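DRASTDALE, 2020-03-18

# Ledov Press to Issue "The Salt Ledger" in Paperback and E-book
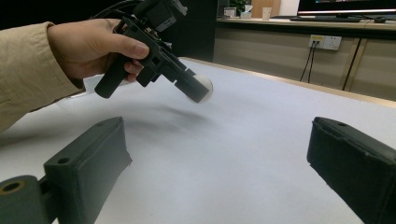

*A hand-held gripper device with a camera module mounted at the top.*

Ledov Press will publish *The Salt Ledger*, a historical novel by Dorottya Gulyás, in paperback and e-book editions this spring. The English text is by Khadija Erraji, who translated the author's two earlier novels for the same list. Advance reading copies were mailed to reviewers in February.

The novel is set in a river port in the 1780s. Its central character, a customs clerk named Orbán, finds that the weights entered in his predecessor's ledger do not match the tax paid on them. The narrative follows his inquiry over a single winter and is told in 20 chapters, each opening with a ledger entry. The entries can be read in sequence as a separate account of the same events, and the final one is dated before the first chapter begins.

Gulyás worked for 13 years as an archivist before leaving to write full time. She based the port's accounting procedures on surviving customs manuals, but the town and its officials are fictional.

"The arithmetic in the book is correct," said Gulyás. "A reader who wants to add up the columns can find the discrepancy before Orbán does. It is also possible to skip the columns, and the plot will still make sense."

The translation retains the original units of weight and currency. A conversion table is printed at the back of both editions, along with a short note by Erraji on the treatment of official titles. Footnotes in the original edition have been moved to the end of each chapter.

"Most of the titles have no English equivalent," said Erraji. "I kept five of them as they stood and translated the rest by function – inspector, weigher, collector. The choice was made early and applied throughout."

The cover and interior were designed by Boglárka Mészáros. Ledger entries are set in a narrower typeface than the main text, with figures aligned in columns. In the e-book, the entries are supplied as live text and will resize with the reader's settings. Column alignment may vary on older reading devices.

An unabridged audiobook, read by Ezequiel Bermúdez, will follow from Plimeo Audio. The running time is over 15 hours. Ledger entries are read in full, and the conversion table is provided as a downloadable document.

*The Salt Ledger* is a stand-alone work and shares no characters with the author's previous novels. Ledov Press holds English-language rights in all formats except audio.

Review copies are available in print or as a protected e-book file. Requests should state the name of the publication, the preferred format and a mailing address where applicable. Extracts of up to 3 pages may be reproduced with a review; longer extracts require written permission.

**Press contact:** Tibor Szabó, Publicity, Ledov Press, Drastdale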